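Notice to the Residents of Miretdale

Residents are informed that the river will be returned to the town in March.

It was lent to Soldale under an agreement which both parties signed in good faith. The term was 50 years. Soldale had at that time a mill, a bathing place and no water, and Miretdale had more water than it could find uses for. The fee was set at 300 a year and has been paid without fail, except in the year of the long frost, when payment was made in eels.

The firm of Pešek has been engaged to carry out the return. The river will enter by the north road shortly after four in the morning and will proceed at walking pace to its former bed. Residents whose houses now stand in that bed have been written to separately. There are some 200 such houses, and the Council recognises that many were built with its own permission.

Household goods should be moved to an upper floor. Clothing may be laid out on beds until cupboards have been passed as dry. Dogs should be kept in until the river has settled, as it will not know them.

The Council has received a number of letters asking whether the river is the same one. Inspectors sent to Soldale report that it is wider than in the old drawings, and that it has taken on something of the local manner, being slow to turn and inclined to stop at the bridge. It answers to Filitska, which was not its name when it left. The Council has resolved that the new name be used for the first year, out of courtesy.

Those who remember the river are invited to stand at the north road on the morning of its return. They are asked not to call out to it. Lamps will be provided.

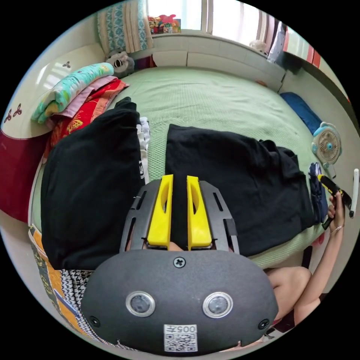 Soldale wishes it to be recorded that the river was not asked, and that its bed here will be kept open.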